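The Arithmetic of a One-Day Walkout

Every few years a coalition announces that on a given day people should stay home from work, buy nothing, and be noticed by their absence. The general strike of a single day has become a standard item in the American protest kit, somewhere between the march and the petition. I think it is the weakest of the three as usually practiced, and I think the weakness is mechanical. It can be fixed, but the fix is dull and most organizers do not want to spend their winter on it.

Start with what a strike does. A strike imposes a cost on a party that can end the cost by agreeing to something. All three parts have to be present: the cost, the party, and the something. A one-day national walkout usually has a small cost, no identifiable party, and a list of demands addressed to the country at large. An employer who loses a Wednesday of output to a dispute over immigration enforcement or child care funding has no term it can concede. It absorbs the day and the matter is closed.

The Pladham walkout in January is useful to look at, partly because it was small and partly because the organizers kept records. The call went out to 2000 people on three mailing lists. By the sign-in sheets, 440 took part in some form, and of those, 101 actually withheld labor they would otherwise have been paid for. The rest had the day off, were retired, were students, or used vacation time. Using vacation time is a fine thing to do, but it is a transfer from the worker to the cause. The employer had already budgeted for it.

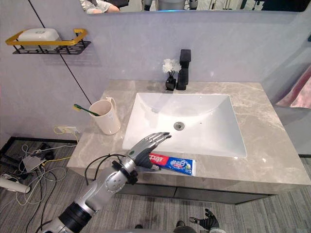
Who Can Afford the Day

The usual criticism of these events is that only comfortable people can join them. That is partly right and it is stated too loosely. The dividing line in Pladham did not follow income very well. It followed scheduling. Salaried staff with flexible hours could go, and so could many hourly workers whose shifts could be traded. The people who could not go were those on attendance point systems, where one unexcused absence counts toward dismissal regardless of the reason for it.

Osaze Yusuf, who drafted the call, has argued that the symbolic value of the day outweighs this problem, and that people who cannot walk out can wear a color or close their wallets. I disagree with him on the second half. A boycott of purchases for 24 hours moves purchases to the day before and the day after. Groceries are the clearest case. A household that does not buy milk on the strike day still goes through the same amount of milk that week.

There is also the matter of unpaid work, which recent calls have included. The reasoning is sound: cooking, cleaning, and the care of children and old people are labor, and withdrawing them would show how much rests on them. In practice the cost lands on whoever is in the house. A parent who stops for the day has no employer to inconvenience, and the laundry is there on Thursday. If care work is to be part of a strike, somebody has to staff the care while the strike is on, and that should be written into the plan with names and hours beside it.
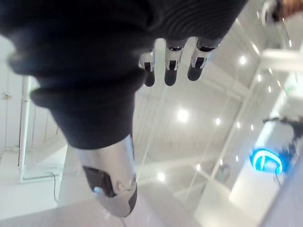 Ross Matheson made the opposite case to mine at a meeting afterward – that a day of this kind is really a recruiting tool and should be judged as one. I accept the standard. Judged that way, the number that matters is how many participants came to a second thing. In Pladham it was 90, which is a good number, and better than most marches produce. But it suggests the same 90 might have been reached by a Saturday meeting with lunch provided, at no risk to anyone's attendance record.

What would a stronger version look like? It would be local, and it would name one party. A school board can change a leave policy. A hospital can change its scheduling rules. A county can decline a contract. The organizers would ask for one thing each of these bodies has the legal power to grant, in writing, with a date. They would collect signed commitments before announcing, and they would cancel if the commitments fell short of a threshold set in advance. Canceling is embarrassing, but holding a thin strike shows the other side exactly how much strength is missing.

It would also need a fund. Lost wages for one day are a modest sum per person and can be raised ahead of time by those who are not at risk. Retired supporters and people taking paid leave could contribute a day's pay, which would give them a role with some weight in it. Legal help should be arranged before the date as well, because the federal protection for concerted activity depends a good deal on what the action is about, and a walkout over general political questions may not be covered.

None of this is new. Unions have done it for more than a century, and their staff will explain it to anyone who asks. What I hear from newer groups is that the process is slow and that the moment is urgent. Both are true. The Pladham group has set its next meeting for a Saturday, and the first item on the agenda is the schedule policy at the county nursing home. I intend to be there, and I have asked that the fund be the second item.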